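Handling and Sorting Small Objects – Notes for Session 7
Tutor: Mali Trevor

1. Preparing the table

Spread a plain cloth over the table before you take out any object. Small toys with round parts roll easily on polished wood, and the cloth makes them stay. Choose a pale color, so that black pieces are easy to find. Keep a low, open box within reach.

Hold a block-like toy by its body. Discs and pegs are the weak points – do not lift by them. A smooth, egg-shaped object needs support from below and one light contact from above.

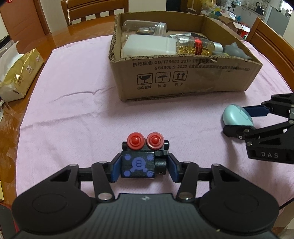 2. Sorting into the box

Put flat-sided objects in first, along the walls. Rounded objects go in the middle. Write each object in your list before you let it go. Bring your list to the next session, also if it is not complete.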